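Flendiletti Opens Orders for Its Second Run of Toy Blocks

Wultow, Oct 9, 2021 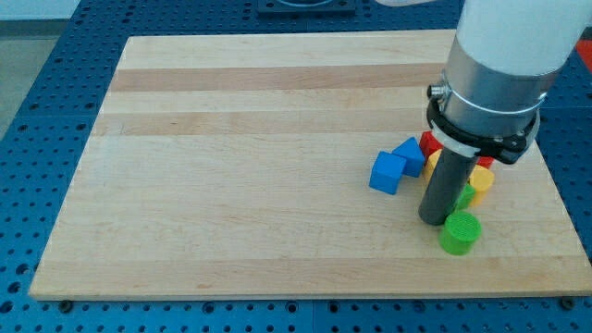
Lev Skoryk said the first run went out the door faster than the workshop could sand, and that this time he wanted the shelves full before a single order was taken. The new sets have been in production since August and are now ready to ship.

Flendiletti, the toy workshop on the lower floor of the old Ostapchuk building in Wultow, has made 700 sets for the fall and winter season. Of these, 200 are set aside for child care centres, libraries and kindergarten classrooms. The remaining 500 will be sold through the workshop counter and by mail order anywhere in Canada.

Each set costs $39, taxes included. Shipping is extra and is worked out by postal code. Centres ordering more than one set can ask for a single invoice.

The blocks are coloured and sized for children aged three and up. Parents who bought from the first run asked for two changes. The edges have been rounded a little more, and the colours have been made stronger so that pieces are easier to find on a patterned rug. The storage bag has also been replaced with a lidded box, as the drawstring on the old bag tended to pull out.

Blocks from the first run are the same size as the new ones and the two can be mixed. The older colours will look slightly paler beside the new ones.

The workshop recommends wiping the blocks with a damp cloth and letting them dry at room temperature. They should not be soaked or put in the dishwasher. Pieces that are chewed or chipped can be replaced singly at the counter for the cost of the piece.

A play table will be set up at the Bollovora Community Hall through the rest of the month so that families can try the blocks before buying. There is no charge and no need to register. Children must be with an adult. Strollers can be left in the cloakroom beside the main entrance, and the hall is accessible from the parking lot by ramp.

Orders from child care centres and schools will be filled first. Mail orders placed by the end of November will be sent in time for the holidays. Sets ordered for pickup will be held at the counter for two weeks.

Media and order inquiries: Lev Skoryk, Flendiletti, Ostapchuk Building, lower floor, Wultow.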